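Filed under: Home office, Threads

Visitación Robles
1/ I've bought used office desktops for family and neighbors for years. People keep asking me what to look for, so I'm putting it in one place.

2/ Start with what the person does all day. My aunt does email, the bank and one card game. She doesn't need a graphics card. She needs a machine that starts and a screen she can read.

3/ Prices here in Zevham go from $100 to $400 for a used tower. I stay near the low end and put the difference into a new drive and a decent keyboard.

4/ Ask if the drive has been wiped or removed. If the seller doesn't know, assume you're doing it yourself.

5/ Check the power supply before you plan any upgrades. Plenty of office towers use odd connectors, and a regular replacement won't go in. I lost a week to this in February.

6/ Memory is the easy fix. Look up the exact type for the model first. I have a drawer of the wrong kind from before I learned that.

7/ Ask the seller to take the side panel off so you can see the board, the processor socket and the memory slots. It takes a minute.

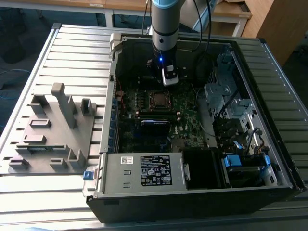
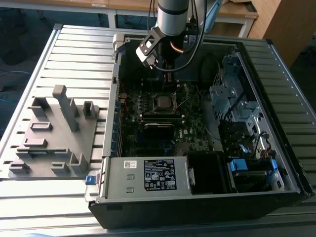

Tower on its side, panel off, board facing up. 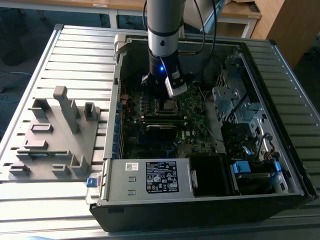
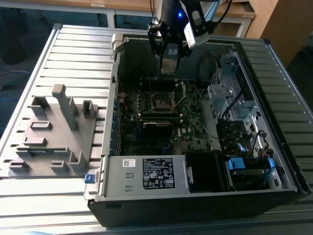
8/ Bring your own power cord and a cheap monitor if you can. Rebane on the hill will let you plug in at the counter. Most private sellers will too if you ask the day before.

9/ Listen to the fan for five minutes. A steady hum is fine. Grinding means a new fan, so take that off the price.

10/ Check whether it can run a current operating system. A cheap tower that can't get security updates is only good for jobs that stay offline.

11/ The last one I set up came to $278 with the drive, keyboard and monitor. It's at my brother's place and he uses it for invoices.

12/ Someone asked about laptops. I don't buy them used anymore. Batteries are a gamble and I've had two bad ones. Desktops only from me.

13/ Will add a post on printers when I've got the patience for it.

Last updated 2026-02-01
Contact | © Visitación Robles | Back to top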